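Home | Notebook | Bench Logs | Parts | Archive

Aug 25, 2021
Posted by the teleop bench, Flivthorpe

Okay, so slippers again. I came in thinking we'd be done with the slipper task by lunch and moving on to the small lids, and of course we weren't, but it was a good day all the same and I want to get this down while my arms still remember it.

Setup is the same as last time: glove on the right hand, pedal for the clutch, Pinto driving the hand. I did the first 11 demos myself before anyone else was in. The first few were ugly. I keep reaching the way I'd reach with my own hand, which is to say fast and sloppy, and then fixing it with the fingertips at the last second. Pinto copies the sloppy part perfectly and can't do the fixing part. So I made myself slow down on the approach and open the fingers well before getting near anything - that helped right away, and my shoulder complained a lot less too.

The wrist view is still the thing I trust most for finger spacing, even when it smears. I can tell how far the fingers are from the silver part below them, and I really only need that and a bit of floor to know where I am. When I swing the arm quickly it all goes to streaks, though, and I've started pausing for a beat at the end of every big move so there's something sharp to look at before I close.

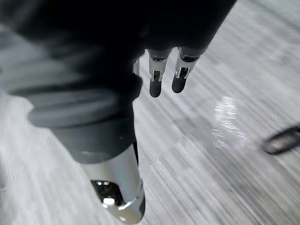
Don't pause too long, came the note back from the night shift, or the model will learn to pause as well, and then we'll have a robot that stops to think over every slipper. Fair! I hadn't thought of it that way. I'm going to try a slow, steady approach with no full stop and see if I can live with it. If anybody has a feel for how short a pause has to be before training ignores it, write it in the margin, please.

Things I changed today:

Glove scaling down a notch. The thumb was overshooting every time I relaxed my hand.

Clutch pedal moved to the left foot. Much better, I'd been leaning on it without noticing and losing the arm halfway through a reach.

Renamed the folders so Clustorix stops mixing the practice runs in with the real ones. We're at 243 kept demos now, and I threw out 8 from today where I dropped the clutch mid-grasp. I know we said keep the failures, but those are pedal failures and the hand had nothing to do with it.

After the break I switched to working between the bin and the yellow shelves. The upper shelf is easy to reach from nearly anywhere. The lower one is a pain, with the cross-braces in the way, and I haven't found an elbow position I like for it. I suspect we need to teach the body to turn first and then reach, as two separate pieces, and stop asking one long demo to carry both. Cardboard across the top of the bin makes a decent place to pick from, by the way - please leave it like that. 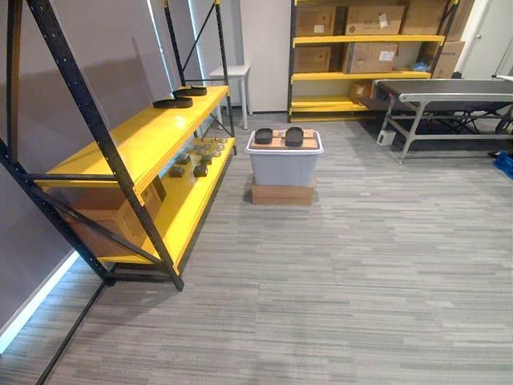 Do we need to record new demos each time the bin gets moved? For small shifts the ones we have should cover it, but if the robot has to turn to a different side to reach it, record a fresh batch.

I'd like 100 of the lower-shelf reaches before we train again, split between at least two operators so it doesn't just learn my bad habits. Allness wants the export in the new format by December, so we have time, but I'd rather not be converting everything in the last week like we did with the drawer set.

Left to do: tape the glove cable to the sleeve (it snagged again), recheck the wrist zero before the first run, and ask whether the headset can be swapped for the lighter one. My neck would be thrilled.

Recent entries
Glove calibration, second try
Why the clutch pedal keeps slipping
Drawer set: what we kept and what we tossed
Pinto wrist zero procedure
Naming folders for Clustorix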